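How Long Does a Cabbage Keep? My Storage Project

I picked cabbage because my grandmother swears a head will last all winter in a cool cellar, and mine never make it two weeks in the fridge! So in September I bought two heads from the Gauthier farm stand and asked my neighbor, Vernon Lavoie, if I could borrow a shelf in his cellar (he said yes before I even finished asking).

One head went on the shelf with its outer leaves left on. The other got trimmed clean, wrapped in newspaper and put in our fridge drawer at 40 degrees. The cellar stayed closer to 50, a bit warmer than I wanted. Every Sunday I weighed both on my mom's kitchen scale. The cellar head started at 1,571 grams and had lost 398 by my last weigh-in – way more than I guessed, and most of it came off as floppy outer leaves that I kept in a bag and weighed too.

My big mistake was the trimming. I changed two things at once, the place and the leaves, so I can't really say which one mattered. My teacher caught that right away. What I did learn is how much a cabbage wraps itself up – leaf over leaf, with all those thick veins – and that the pale inner part is pretty well covered.

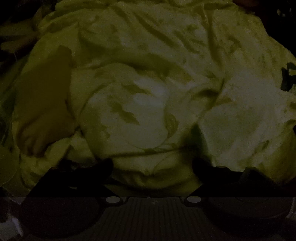
Next time I'd use four heads, two trimmed and two not, and put one of each kind in both places. I'd also start earlier in the fall, and I'd write down the cellar temperature every day instead of only when I remembered.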